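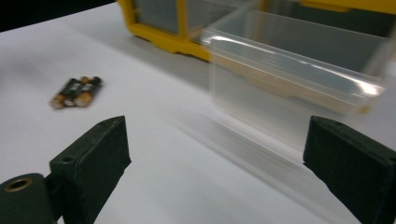 Delali Amoah wrote under the February post that batteries do not belong in a parts cabinet at all, and that a lidded box with dividers would hold the same stock in less space. The comment went on to ask how I planned to tell new cells from used ones once they were in the same drawer.

The second point is fair, so I changed the scheme. The first I still disagree with. A lidded box has to be taken down, set flat and opened before anything can be checked. A small cabinet with clear drawers stays where it is, and the stock level can be read from a chair.

Current arrangement, for AA cells only:

New cells stay in the cardboard sleeve until needed. Opened cells go in a drawer of the yellow organizer, lying on their sides, all facing the same way. Used cells go into a glass jar by the back door and leave the house when the jar is full. Anything of unknown history gets measured before it is allowed back in a drawer.

For measuring I use the Fudine tester, which has a spring contact and a small load resistor. A plain voltmeter reading with no load is not much use on alkaline cells, as a tired one will often recover to a respectable voltage after resting overnight. Under load the difference shows within a few seconds. I went through the whole backlog last month: 106 cells from kitchen drawers, old flashlights and a coat pocket. Of these, 80 were good enough to keep. The rest went in the jar, apart from 2 that had leaked and were bagged separately.
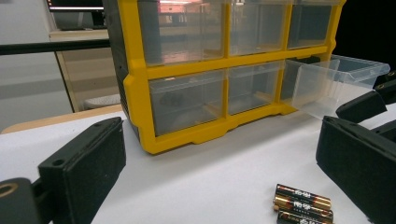
Drawer assignment took longer than the testing. I had originally sorted by chemistry, then by brand, and neither matched how I look for things. When a remote stops working I want a size. The split is now by size first, with rechargeables kept apart from alkalines because they go back to a charger and the alkalines do not. Coin cells stay in their blister packs. A loose coin cell can short against its neighbor, and they are also the ones that must be kept away from small children, so that stock is in the Brorkby cupboard with the lock.

Labels are still unresolved. The Abera tape I bought sticks well to paper and badly to smooth plastic, and the corners had lifted after 3 days. Wiping the drawer fronts with rubbing alcohol first made a slight improvement. I may switch to a strip of card placed inside the front, which needs no adhesive and can be swapped when the contents change.

One habit worth keeping: when a drawer comes out, support it from underneath with the other hand. AA cells roll to the front as soon as it tilts, and a light drawer becomes nose-heavy at the point where it has the least support from the slot.

The screws and wall anchors from the Trallavwood shelf are next. They are in a coffee can at present, mixed with washers, and I have not decided whether to sort them by length or by thread.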